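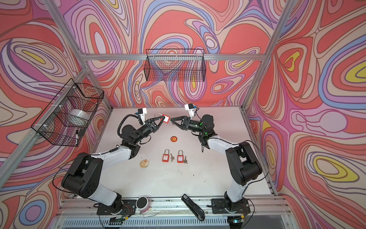 # Fondgate Roaming Tariff Records

The Fondgate Roaming Tariff Records are a collection of published prices for using a mobile telephone outside the customer's home network. They cover calls, text messages and mobile data, together with the daily passes and add-on bundles that many operators now sell in place of per-minute charges. The collection is maintained by the tariff research office at Fondgate and is intended for people who study, compare or explain the cost of mobile service to the public.

Current release: Sunday, December 1, 2024.

## Summary

| Item | Value |
| --- | --- |
| Records | roughly 3,000 |
| Destinations covered | 124 |
| Operators covered | 14 |
| Files | four, comma-separated, UTF-8 |
| Language of field names | English |
| Update pattern | twice a year |
| Contact | Hạnh Đoàn, tariff research office |

A record is one price, for one service, charged by one operator, in one destination. Where an operator groups destinations into zones, the zone has been expanded so that each destination has its own record. The original zone name is kept in a separate field.

## Files

- `tariffs.csv` holds the main price records.
- `passes.csv` holds daily, weekly and monthly passes, with their allowances and any fair use limit.
- `zones.csv` lists each operator's zones and the destinations placed in them.
- `notes.csv` holds short remarks keyed to individual records, mostly on unclear wording in the source.

The files are joined on `operator_id` and `destination_code`. Remarks in `notes.csv` are joined on `record_id` only.

## Main fields in `tariffs.csv`

- `record_id`: a permanent identifier. Identifiers are never reused, including those of withdrawn records.
- `operator_id`: a short code for the operator.
- `plan_type`: `prepaid`, `contract` or `business`.
- `destination_code`: the country or territory visited.
- `service`: `call_out`, `call_in`, `text_out`, `data` or `voicemail`.
- `call_target`: for outgoing calls, whether the number dialled is local to the destination, in the home country or elsewhere.
- `price`: the charge in the currency of the source, including tax where the source includes it.
- `currency`: the currency of the source.
- `unit`: minute, second, message or megabyte.
- `minimum_charge`: the smallest amount billed for one use, left blank if the source is silent.
- `tax_included`: `yes`, `no` or `not_stated`.
- `source_type`: `price_list`, `web_page` or `customer_notice`.

A blank price means that the operator does not publish one. A price of zero means that the operator states the service is free of charge in that destination. The two must be kept apart in any analysis, and users who load the files into a spreadsheet should check that blank cells have not been converted to zeros.

## Collection

Prices are copied by hand from material that the operator makes available to any member of the public. No account is opened and no test call is made. Each price is entered by one member of the office and read back against the source by another. Disagreements are settled by the maintainer, and a remark is added to `notes.csv` if the source can fairly be read in more than one way.

The first round was collected in May and covered contract plans alone. Prepaid and business plans were added for the present release, and the contract records were checked again at the same time.

Two supporting sources were used. The Merero destination list supplied the codes for countries and territories. The Sqalli archive of customer notices was consulted where an operator had replaced its price list and the earlier wording was needed in order to understand a change of zone.

## Treatment of internet calling

Calls placed over Wi-Fi through the telephone's own dialler are handled differently by different operators. Some charge them as though the customer were at home, some apply the roaming price of the country in which the customer is standing, and some do not permit them abroad. The field `wifi_calling` in `tariffs.csv` records which of these rules applies:

- `home`: billed at the domestic rate or taken from the domestic allowance.
- `visited`: billed at the roaming rate.
- `blocked`: not available outside the home country.
- `not_stated`: the source gives no rule.

Calls made with a separate application are outside the scope of the collection. The cost of the data they use can be estimated from the `data` records, but the result depends on the application and its settings, and no figure for usage is provided.

## Intended use

The collection is suitable for comparing published prices between operators, for studying how destinations are grouped, and for preparing general guidance for travellers. It has been used within Fondgate to prepare the Tesevska leaflets on mobile charges, which are written for people travelling with a prepaid handset.

It should not be used to check an individual bill. Customers may hold older plans, negotiated discounts or promotional allowances that do not appear in public material. It should not be treated as a measure of what people pay on average, as it contains no information on usage or on the number of customers on any plan.

## Known limitations

1. Prices for travel at sea and in the air are incomplete. Several operators name the satellite provider and refer the customer elsewhere for charges.
2. Border areas are not represented. A handset may connect to a network in a neighbouring country, and the price then charged is that of the neighbouring country.
3. Fair use limits are recorded as stated. Terms such as "reasonable" have been left in the operator's wording and have not been given a number.

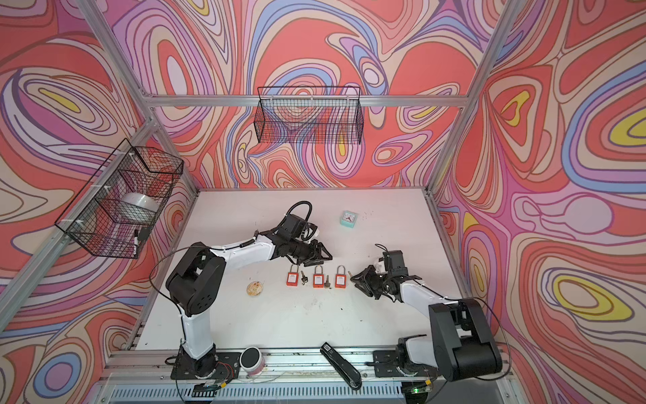
4. Billing units are not always comparable. An operator that rounds each call up to a full minute may cost more in practice than one with a higher price charged by the second.
5. Business plans are thinly covered, and many of the prices are available only on application.

## Corrections

Corrections should be sent to the maintainer with the `record_id`, the price believed to be correct and a copy of the page or notice relied upon. Reports without a source will be kept on file but will not lead to a change.

Accepted corrections appear in the next release. The earlier value is moved to the change log together with the date of the amendment. Withdrawn records remain listed in the log with a reason code.

## Terms of use

The files may be copied, altered and redistributed for any purpose, provided that Fondgate is credited and that changes are clearly marked. Operator codes were assigned by the office and carry no endorsement by the operators concerned. The files are supplied as they stand, and readers planning to travel should confirm current charges with their own operator before departure.

Suggested credit line:

> Fondgate Roaming Tariff Records, maintained by Hạnh Đoàn, tariff research office, Fondgate.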